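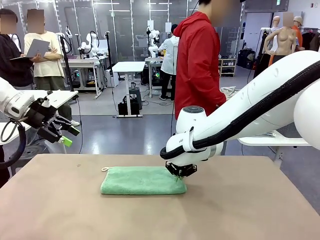
Shop Floor Update, July
Posted by Birsen Tatlı
Filed under: Grant Reports / Furniture Shop

Hi Wayne,

You asked for the short version this time, so I'll try, but you know me. The drawers are done, the chairs are late, and the money is fine. If you're busy you can stop there!

The Sarıgül cabinet went out the door on Friday. Tarık cut every drawer front by hand in the end, because the router bit we'd planned on kept tearing out the cherry at the corners. It took longer (a lot longer) but the drawers slide the way I want them to, and he's now teaching the cut to both of the trainees. Chun-hung picked it up fast. Hatice is slower and neater, and I'd put her drawer next to mine any day.

Now the chairs. We promised 10 for the Jarnulholm reading room and we have eight glued up. The other two are sitting in parts because the back legs came out of a board that twisted after we'd milled it. I should have let that ash rest another week before we touched it — my call, my mistake. New stock is on the rack now with stickers between the boards and I'm leaving it alone until it settles down. I've told the library and they were nice about it. They don't need the full set until the fall program starts anyway.

Finish: we went back and forth on this one. I wanted oil, Chun-hung wanted a wiping varnish, and we did sample boards of each and left coffee cups on them. The varnish won. Three thin coats, sanding lightly between the first and second, and the color stays closer to the bare wood than I expected. The seats get one more coat than the legs do.

On the budget, we're under on lumber even with the replacement ash, and over on blades and sharpening. I'd like to move what's left in the lumber line over to sharpening if that's OK with Staltance. I can fill out the change form, just tell me if it's still the long one.

One purchase you'll see on the next statement is the used mortiser from Julden. It needed a new chisel set and the fence was bent, but Tarık got the fence straight and it's cutting clean mortises in white oak. We'd been chopping those with a drill and a chisel, so everyone's wrists are grateful.

What's next: finish the last two chairs, start the Jarnulholm benches, and get Hatice signed off on the table saw. She's done the safety part and needs more time on crosscuts with the sled before I'm happy to walk away.

Could you let me know about the sharpening money before we order again? And come by and sit in a chair — there are eight to choose from.

Birsen

Questions about this report? Contact the shop office | Back to top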